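Equipment Plan for a Two-Arm Door and Bathroom Robot
Final report, Senior Project in Mechanical Engineering
Giltbridge
Tadhg Ó Ceallaigh and Asger Holst

Summary

Our project was to plan the purchase of equipment for a mobile robot with two arms that can open interior doors and pick up objects in a home. We did not build the robot. The department gave us a parts budget of $3000 for the first year and asked us to say what should be bought, what should be borrowed, and what should wait. We used simulation to decide which parts of the robot matter most for the task. Our recommendation is to spend most of the money on end effectors and test fixtures, use the mobile base the department already owns, and put off the second set of wrist sensors until the next budget year.

Background

The department has owned a Weltimel base since before either of us enrolled. It has been used for hallway navigation and is in good condition except for one battery pack that does not hold a full charge. The two arms belong to the manipulation lab and can be mounted on the base in the summer, when the lab course is not running. Neither arm has a gripper that we are allowed to take, as those are assigned to the course.

That left us with a question that sounded simple in September. We had a base, we had arms on loan, and we needed hands. Our first draft budget had a single line for grippers and spent everything else on computing. Our adviser sent it back with the comment that we had not shown why any of it was needed for a door.

What the robot has to do

We limited the task list to things that can be tested in the mockup room on the ground floor. The robot must drive up to a closed interior door, grasp the knob, turn it, and pull or push the door far enough to drive through. It must also pick up small items from the floor and from inside a bathtub. The tub was added at the request of the occupational therapy students, who told us that reaching down into a tub is one of the jobs people most want help with after surgery.

We did not include lever handles. They are easier, and a gripper that can turn a round knob can push down a lever. We did not include locks, sliding doors, or doors with closers.

Simulation work

Asger built the home model and I wrote the task scripts. We ran 3000 trials over the winter, split between door tasks and tub tasks, and changed one hardware setting at a time. The settings were finger length, finger opening, grip force, wrist torque, arm mounting height, and base width.

The simulator was free for us to use. The computer time was not entirely free, because the cluster charges departments for jobs that run past the student limit. We stayed inside the limit by running at night and by turning off rendering except when we needed to look at a failure. Anyone repeating this should plan for that, since a full rendered run takes much longer than one without pictures.

The main results for purchasing were these.

Finger length mattered less for doors than we expected. Long fingers reached past the knob and touched the door panel before the grip closed. Short fingers did better as long as the wrist could line up with the knob. For the tub, longer fingers helped, but mounting the arms lower helped more, and a lower mount costs only the price of a new bracket.

Grip force mattered a lot for doors. Below a certain force the fingers slid around the knob. Adding a rubber pad to the finger model fixed most of these cases without more force. This was important for the budget because the stronger gripper in the Norðdahl line costs far more than the standard one, and pads cost almost nothing.

Wrist torque was never the limit with either arm.

Base width mattered for getting through the doorway. The Weltimel base fits, but only with both elbows tucked in. We do not recommend buying a narrower base. We recommend adding an elbow tuck step to the software.

Sources and quotes

We asked for quotes from Clanport, which handles most of the department's automation orders, and directly from Norðdahl. Clanport was slower to answer but included shipping and an education discount. Norðdahl answered the next morning and offered a loan unit, with the condition that we return it unmarked. We turned down the loan because we planned to glue pads to the fingers.

One mistake we made was asking for prices before we had settled on the mounting flange. The first Clanport quote was for a gripper with the wrong bolt circle, and the adapter plate would have added cost and weight at the end of the arm. We had the quote redone. The lesson for the next group is to measure the flange on the real arm, because the drawing in the lab folder is for an older version.

A second mistake was leaving out cables. Grippers are often sold without them, and the ones made for a moving wrist are expensive compared to the ones in our stockroom. Our first total did not include any. The final one does.

Recommended purchases for this year

Standard Norðdahl grippers, quantity 2, through Clanport
Finger pads and spare finger blanks
Flexible wrist cables, one set per arm, plus one spare
Lowered arm bracket, cut and welded in our own shop
Replacement battery pack for the Weltimel base
Interior door, prehung, with a round knob set
Spare knob sets in different diameters
Emergency stop button and receiver

The total comes in under the $3000 limit with a small reserve for shipping changes. We have given the line prices to the department office in a separate sheet, as the quotes are marked confidential.

Items we recommend borrowing

The force gauge for checking grip should come from the materials lab. It is used during the fall course and free after that. The tub in the mockup room belongs to occupational therapy, and they have agreed to share it if we sign up ahead of time. A laptop that can run the simulator is available from the equipment desk, but it has to be returned every evening, so nothing important should be stored on it.

Items to put off

Wrist force sensors were on our list until the last revision. They would be useful, and several of our failed door trials would have been caught sooner with them. Even one sensor would use up so much of the budget that we could buy only one gripper. We thought it was better to have two working hands with no force sensing than one hand with it. The arm controllers report motor current, and we think this is good enough for a first round of tests. If it is not, the sensors should be first in line next year.

A better camera for the head was also moved to next year. The one on the base now is old, but it works, and the first tests can be run with markers on the door.

Schedule

The grippers have the longest lead time and should be ordered first. The bracket can be made while they are on the way. The door should be bought last, because there is no good place to store it and the mockup room is in use until the spring classes end. Both arms need to be back in the manipulation lab before the fall course begins, and a student who knows how to remount them should be on campus that week.

Limits of this plan

The simulator treats contact in a simple way. A real knob has play in it, and a real latch sticks. We expect the real robot to need more grip than our numbers show, and the reserve could be spent on a stiffer pad material. We also did not model the weight of the cables or the way they pull on the wrist when the arm is fully extended. We only modeled one home layout, with one door swing and one tub position. Prices are good only as long as the quotes are.
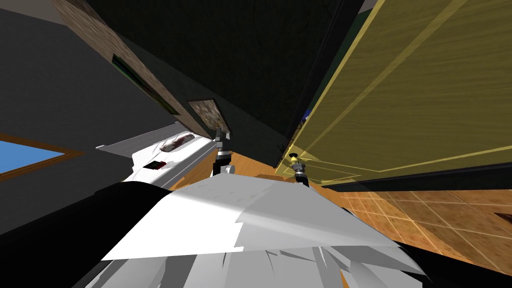
The door fixture is the purchase we would defend first if the list has to be cut. Everything we learned about finger length, pads, and approach angle came from a model, and a prehung door is cheap next to a gripper. In our home model the right gripper, with its short fingers, meets a small gold knob on a tall yellow wooden door, while the left one hovers just past the end of the white tub. Having the door and tub this near each other is why we want the fixture set up in the mockup room instead of the robotics lab. Asger has left the drawing for the door stand with the shop, and it needs only the final width of the door we buy.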